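Stillard townhouse at Desville, reviewed after one winter and one summer

My wife and I bought one of the Stillard houses in the Desville development last October. Before signing I looked for reviews by people who really live in one and found almost none, so I write mine now.

Our house is the end unit, 2,226 square feet on three floors. The builder offers two plans. We took the Aoun plan, with the kitchen in the middle of the house. The other one, Brindance, has the kitchen at the back and a bigger garage. If you own two cars, look at the Brindance first. Our garage is 18 feet deep inside, and with shelves on the back wall our second car stays on the street.

The walls between the units are very good. We have neighbors with a piano, and I hear it only on the stairs. The windows close well. Heating on the top floor is weaker, and in January the small bedroom was always colder than the rest. The technician came two times and changed the setting of the dampers, after which it was better but still not equal.
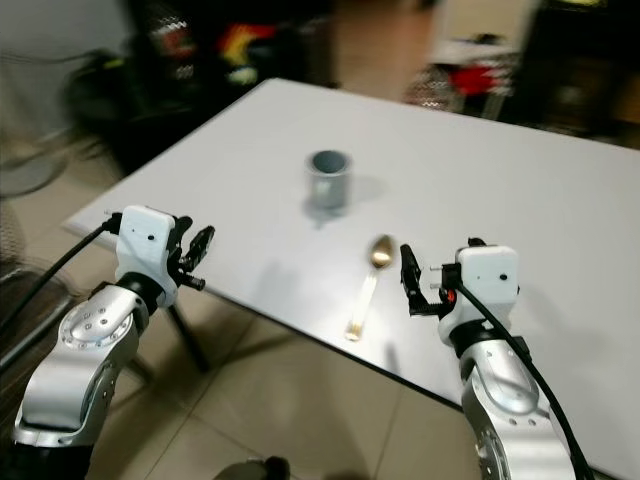 Service after the sale was mixed. At the first walk-through we wrote down 19 points, mostly paint and one door that did not latch. Most were repaired in the first month. The last one, a loose stair rail, took until spring. Our contact in the office, Tin-yau Fung, always answered my emails, even when he had no good news.

The monthly fee is $364. It covers snow, the roof and the grass in front. It does not cover the back patio fence, and I learned this after I had already asked for a repair. Please read this page of the contract slowly.

I give four stars of five. I would buy it again, but I would pay for the extra outlets on the first floor, because adding them later costs much more.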